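Can a machine tidy the spares drawer yet?

I've been asking the same thing for years – when will something with arms come and do the boring jobs for me? So when Stundell, the electrical parts wholesaler, said it was trying out two-armed robots for sorting small components, I was on the phone before I'd finished my tea.

The trial began in November and the sorting cells were put together by Janton, a small automation firm. The work is the sort of thing any shop-floor Saturday job will have taught you: switches, push buttons and emergency stops in one bin, other bits in another, and on you go until dinner time.

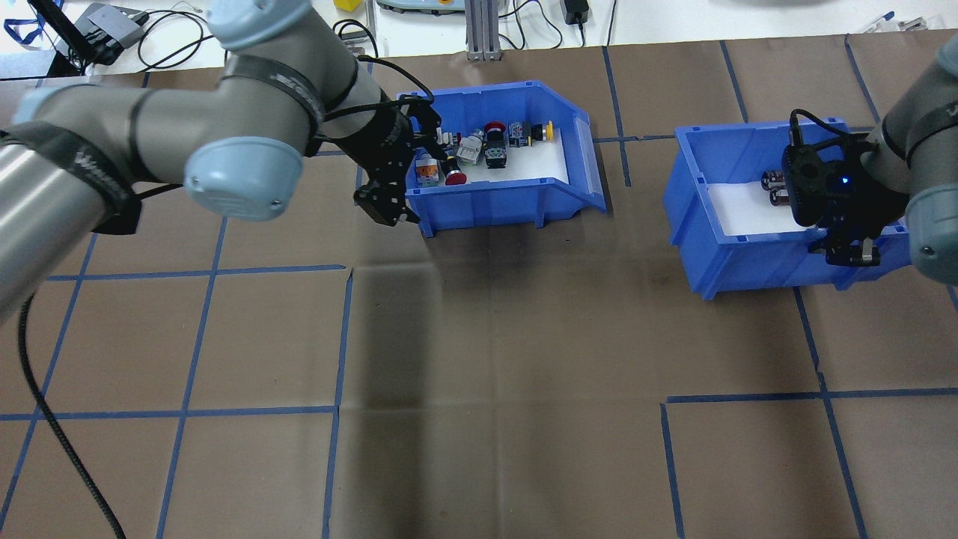

So can robots do this as fast as a person yet? They're still a good way behind, at least on Stundell's own figures.

A practised packer there gets through 152 parts an hour. The robots manage roughly 40 on a decent shift, and somebody still has to come over when a part gets dropped or ends up somewhere silly. I'd expected worse, to be fair! Small, awkward shapes are murder for grippers, and I've seen demos where a sock was too much.

Ramanauskas, which runs a rival warehouse up the road, tells me it's holding off until prices drop. Undach is keener and wants to try the same kit on returned kettles and toasters next spring (my own kitchen cupboard is available if they need somewhere to practise).

Stundell's trial carries on for another 2 months, with the night shift joining in from 10 o'clock.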